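Workshop notebook, bench 3
August, a bit after 4 pm
Entered by Arsen Vasylenko

Cables again. Mechthild wants the packing bench to send every unit out with its power cable coiled the same way, so that Zidau stop writing to us about cables that come out of the carton looking like something pulled from a drain. Reasonable request. I said it would take an afternoon. That was before lunch yesterday.

What we have tried so far:

Figure-eight over the hand. Looks lovely, and Chukwuemeka can do it without looking down. I can't do it at all. Goes into the box fat and comes up against the flap.

Over-under, as the sound people do it. Best for the cable, slowest for us. Ingeborg timed me at 71 seconds for one cable and then asked whether I was feeling all right.

Plain loops, no tie, plug left out at one end. Fast. Holds its shape until you set it down, at which point it starts having ideas. The loops sag toward each other and you get a long thin oval with a knot-in-waiting at the bottom.

Plain loops with a paper band. Same as before, only now with litter.

I did 21 of the plain ones this morning to see how bad the sagging gets. Bad enough that I stopped at 21.
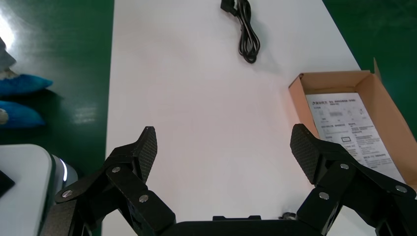

The order of packing matters more than I expected. If the instruction sheet goes in first, it lies nicely on the bottom and the customer finds it last, after they have already plugged everything in wrong. If it goes in on top, the flap catches the corner and folds it. Damian's suggestion is to slide it in along the side wall, which works in the large carton and is hopeless in the small one. For now: sheet last, laid flat, flaps closed one at a time, and no slapping the lid down (you know who you are).

Also, we still have only the Chinese sheet at this bench. The English one is supposed to be with the printer. 200 copies, ordered in a size that Mechthild describes as "nearly right." I have not asked in which direction.

Notes on the table. The white top is good for this, you can see every crumb of cardboard and every stray tie, which is also its main drawback. A cable slides on it more than on the old gray mat. I would like the mat back. The mat is under Chukwuemeka's vise and he says it is load-bearing.

The floor is still shiny enough to throw the ceiling light back at you if you stand on the window side. Work from the other side or wear a cap.

To do:
- try the Velcro ties from the Plirkik drawer, if there are any left that still grip
- ask Damian whether the small carton can go up one size without redoing the label
- coil ten more, leave them overnight, look at them in the morning with low expectations
- find out who took the good scissors

Ingeborg stopped by at the end and coiled one perfectly while talking about something else. Didn't write down how. Will ask tomorrow.

A.V.

Recent entries
Tape gun, third repair
Vemolmont cartons: which side is up
Label printer eats the first label
Shelf 483 relabeled, please stop calling it the old shelf

Workshop notebook, internal. Corrections to Mechthild Wallner. Back to top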